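3.2 Table Surfaces and Meal Length

The survey covered 300 households in the Trirnberg district, each of which kept a meal diary for 14 days. Households were asked to record when a meal began, who was present and what kind of table was used. Chang's earlier coding scheme was kept, with one change – snacks eaten standing were left out. The final data set held 3885 meals. Meals at a wooden dining table ran longer than those taken at a kitchen counter, and the gap was widest in December. 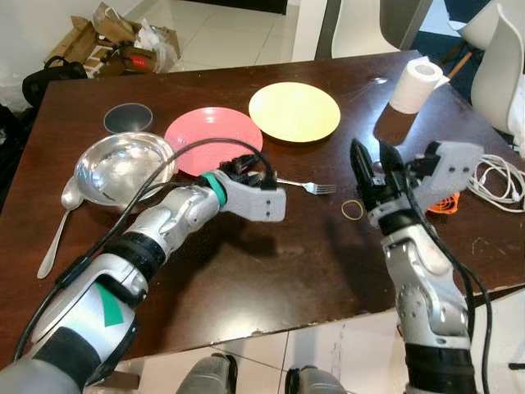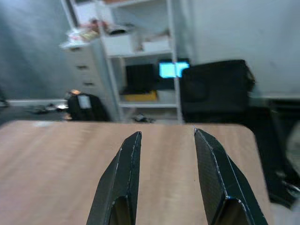
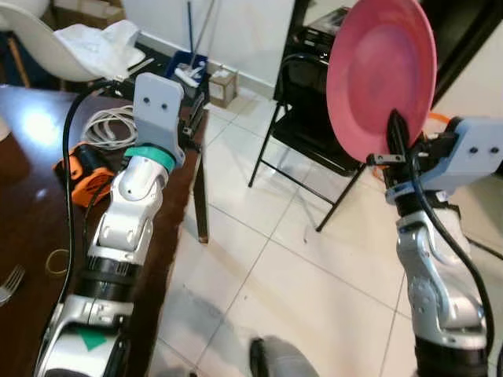
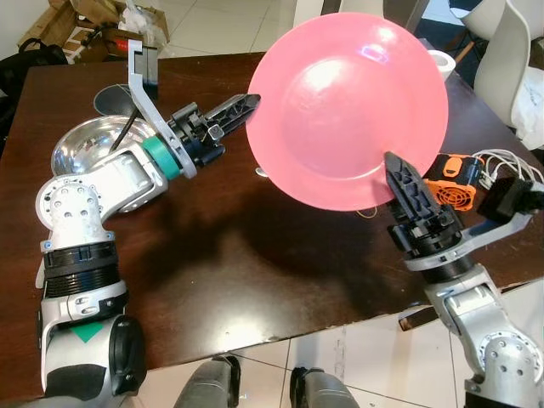
Figure 3. Wooden tables, with tableware in three of the four views.

3.3 Limits of the Diary Method

Diaries depend on memory. In 19 households the entries for several days were made in one sitting, and these were checked by telephone before coding. The sample also leaned toward older residents, who tend to eat at fixed hours. Results for shared housing in Korberg are reported separately in Section 4.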